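3.2 Where clothes wait between wears

Most laundry surveys ask how often a garment is washed. Few ask where it sits in the meantime. We did, because in the April pilot people kept bringing it up on their own. Clothes worn once and judged "still fine" mostly did not go back in the closet. They went on chairs, bed ends, benches. Kushwaha calls these places holding spots and we keep the term.

Of the 19 households in Rimance, all but 2 named at least one holding spot. Six named a spot in a room where no one sleeps. Coding by Singhal, checked by Kushwaha; disagreements settled by rereading the interview notes.

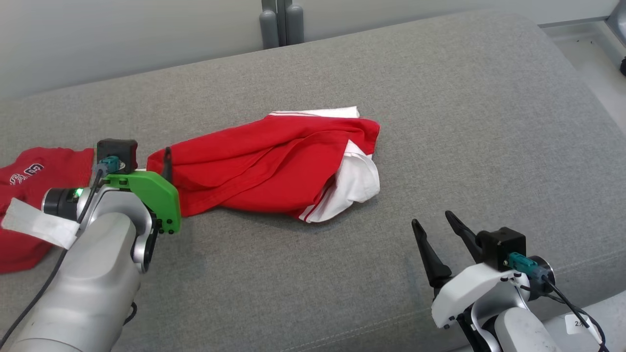
Figure 2. Red garment with white inner fabric, bunched on a gray upholstered bench.

Folding mattered less then we expected. Bunched items were re-worn about as readily as folded ones, at least by the respondents' own account. What did matter was contact with other clothes. Once a piece touched something sweaty it was counted as dirty too, whatever its own state. Several people used the word "caught." Sports clothes were the excepton, going to the wash after one wear in nearly every household.

Diary entries (see 3.3) give a shorter holding time than the interviews do. We take the diaries as the better source here.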